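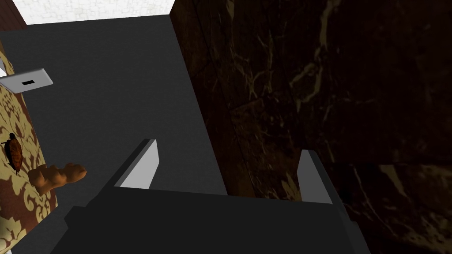
Who can join the Brekdale robot club?
Any student at the school, from the youngest year up. You don't need to have written code before, and plenty of our keenest members hadn't!

When do you meet?
After lessons in the computer room, from 3.45 until 5.30. We run all through term and take a break in December.

Do I need my own laptop?
The room has enough machines for everyone. If you'd like to carry on at home, ask Margarida Esteves for a Soriten login – it runs in a browser, so even an old laptop copes.

What will I be doing?
Mostly teaching simulated robots to pick things up, put them down and find their way about a house. You start with a single gripper and move on to the two-armed robot once you're happy with the controls.

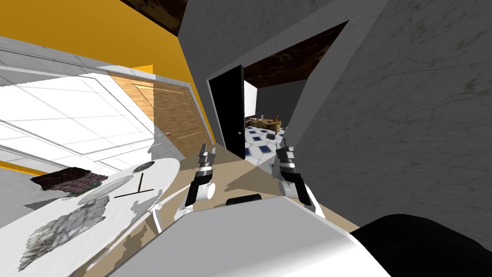

Two arms are much harder than one, and much more fun. Most people begin by moving one arm and keeping the other still, then work up to using both together. Pairs are welcome to share a robot and take an arm each.

Is there a competition?
There is! We enter the Sovix Cup every year as a team of nine. Last year we scored 2,205 points, up from 1,079 the year before, and we're still very pleased about it.

What if I break something?
Press reset and have another go. Our practice log has 422 failed grabs in it from one term, and we learnt something from lots of them.

Do you ever use real robots?
Once a year we visit the Henriques workshop and try our code on a real arm. Bring your consent form and flat shoes.

How do I sign up?
Put your name on the sheet outside the computer room, or just turn up.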